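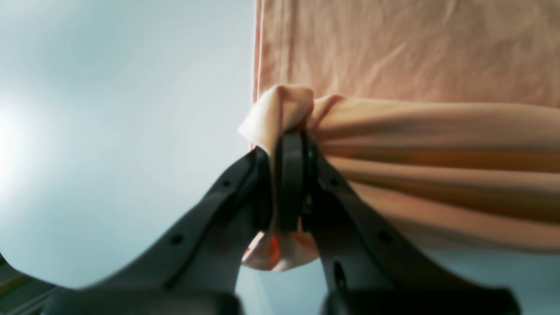 The peach cloth, smooth across the top and bunched up where it's being held. Label: gathered.

Nandstead Cloths
README and data card
Last updated 17/07/2019

What's in here

Hi, and thanks for downloading this. Nandstead Cloths is a set of around 1850 close-up pictures of ordinary household cloths, with a label for what the fabric is doing in each one. Napkins, dish towels, dust cloths, a couple of pillowcases, the squares you get when you cut up a sheet that has gone thin in the middle. They hang, they lie flat, they get pinched and folded and shoved into a heap, and for every picture there's a row in a table telling you which of those it is and what cloth you're looking at.

I started it because I wanted to know what a fold looks like from up close. That sounds like a silly question until you try to label one. From across a table a folded napkin is a rectangle and you move on. From a hand's width away it's an edge, some shading, maybe a hem that may or may not belong to the layer you think it does, and you can sit there for a good long while arguing with yourself. I did a lot of that, and most of this README is the result (sorry about the length – the part about the table is near the end if that's all you need).

The cloths

Everything comes from my own linen closet or from the remnant bin at Brennan, which is the fabric store closest to me and has a very forgiving attitude toward people who dig through the bin for an hour and leave with one napkin. I picked plain colors on purpose. Prints are lovely, but a printed line and a crease can look almost the same, and I wanted the first version to be about the creases. There's a small group of striped dish towels in the extras folder for anybody who enjoys suffering.

The colors I ended up with most of are peach, cream, gray, a mossy green and a faded navy. Peach is my favorite to look through. It's light enough that a soft fold shows up as a gentle darker band, and warm enough that you don't lose the cloth against a pale background. Cream is the hard one! Cream on a light surface can turn into a guessing game along the edges, and I've marked those rows as low contrast so you can drop them or go straight to them, depending on what kind of day you're having. Navy goes the other way and swallows its own folds.

Each cloth has a short name, like peach_a or moss_b, and keeps it through the whole set. If a cloth changed in some way that matters (I trimmed a frayed side off one of the gray ones, for instance) it got a new name from that point on. I'd much prefer a few too many names to one name that means different things in different folders.

Sizes are small, medium and large, so 3 in all. Small is a cocktail napkin or close to it, medium is a dinner napkin, and large is anything from a dish towel up. You can't always tell the size from a close picture, so the size column comes from the cloth itself and has nothing to do with how much of it you can see. Please don't train something to guess size from these and then write to me that it doesn't work.

Washing and ironing

I went through two rounds with the cloths. In the first round they were all freshly ironed, and in the second they'd been washed, line dried and then left alone. The column is called prep and says ironed or unironed. I think it's the most useful column in the whole table and it's the one I nearly left out.

An ironed cloth has opinions. It wants to go back along the lines it was pressed on, so when you gather it in the middle you get a few big clean folds running away from the pinch. An unironed one crumples all over, with lots of little dents that lead nowhere in particular. If you only ever look at one kind you'll come away thinking that's what cloth does. I looked at only the ironed ones for weeks, and then wondered why everything I'd learned fell apart as soon as I opened the second batch.

I used no starch and no softener. Softener made the one towel I tried it on so slippery to fold that I put it back in the kitchen and left it out of the set.

The labels

Flat: the fabric you can see is lying or hanging without a fold in it. A bit of ripple is fine.

Folded: there's a clear layer over another layer, and you could point to the line where it turns.

Gathered: the cloth has been drawn together at a spot and bunches there. It can be perfectly smooth elsewhere. The peach one at the top of this page is a nice plain case – smooth up at the top right, bunched at the hold – and I kept going back to it when I was stuck on others.

Twisted: gathered, plus the folds turn around each other like a wrung-out rag.

Heap: none of the above, or all of them at once.

The rule I settled on is that the busiest thing you can see wins. So if most of the picture is flat and there's one gathered spot, the label is gathered. I went back and forth on this more than I'd like to admit. An earlier set of mine called Poson went with whatever took up the most room, and nearly everything in it came out as flat, which was true and completely useless. If you still have a copy of Poson, please don't mix it with this one. The words are the same and the meanings aren't.

Gathered against twisted is where I trust myself least. I labeled the whole set in March, put it away, and then labeled it over again without looking at my first answers. Where my 2 passes disagreed, the row has a yes in the unsure column and the label is the one from the second pass, when I was at least grumpier and more careful. Most of the unsure rows are gathered or twisted. A good many of the rest are cream.

Heap is a junk drawer. I know. I tried splitting it into loose heaps and tight heaps and could not keep it up past the first folder.

Hems, edges and other small stuff

There's a column called edge that says whether a real edge of the cloth shows up anywhere in the picture. I mean the finished side of the fabric, hemmed or not. A fold that happens to be straight doesn't count, and that's exactly the mistake I kept making, so check me on it. A pressed fold in a napkin can look more like an edge than the edge does.

If a hem shows, the hem column says plain, rolled or frayed. Frayed isn't really a hem, but it had to go somewhere. Where I couldn't tell, it says unknown, and I used unknown freely. A blank cell means something else: it means there's no edge to talk about.

Care tags have all been snipped off. They stuck out at funny angles and I got tired of deciding whether a tag was part of the cloth.

How the folders are laid out

cloths/ has the main pictures, one folder per cloth name.
extras/ has the striped towels and some odd ones that I liked too much to throw away.
labels.csv is the table.
names.txt lists each cloth with its color, size and where it came from.
notes.txt is my running notes, typos and all.

The table is split in 2, marked as look and check in the split column. Look is for working with, check is for seeing how you did. I split by cloth, so no cloth shows up on both sides. Splitting by picture would've made everybody's scores look wonderful, mine included, and told us nothing much about a napkin we hadn't met yet.

Columns, in order: file, cloth, color, size, prep, label, edge, hem, low_contrast, unsure, split.

I did the labeling in Sunus, a little sorting page I put together for myself where you tap a key and it goes on to the next picture. It's not included because it's held together with tape and only works on my laptop. Everything it saved is in labels.csv as plain text, so you won't miss it.

What I'd use it for

Sorting folded from flat, mostly. Trying out your own label rules and seeing where they break. Drawing practice, if you're into that – a friend has been using the moss folder for charcoal studies of drapery and it works beautifully, which I never would've guessed. I've also used it to settle an argument about napkins.

I wouldn't use it to tell what a cloth is made of. There's no fiber column, since half of the remnants came without a label and I don't trust my fingers enough to fill one in. I wouldn't use it for clothes either. Sleeves and collars do their own thing and there isn't a single one in here.

Known problems

The navy folder is thin. I kept tossing pictures where I couldn't find any folds at all, and it never caught up with the others.

Color names are mine. My peach may be your apricot, and one of the grays is probably a blue if you ask somebody else. I haven't corrected colors anywhere, so a pale surface can look a little blue while the cloth on it looks warmer than it does on my table.

A few rows in extras/ have no prep value. I forgot to write it down, and by the time I noticed, the towels were back in the drawer.

Using and changing it

Take it, use it, cut it up, relabel it. If you pass it along, please keep this file with it and say what you changed. If you find a label that's plainly wrong, send me the file name and what you think it should be, and I'll fix it in the next version. Send twisted ones first, please. I'm also still looking for a good plain yellow napkin.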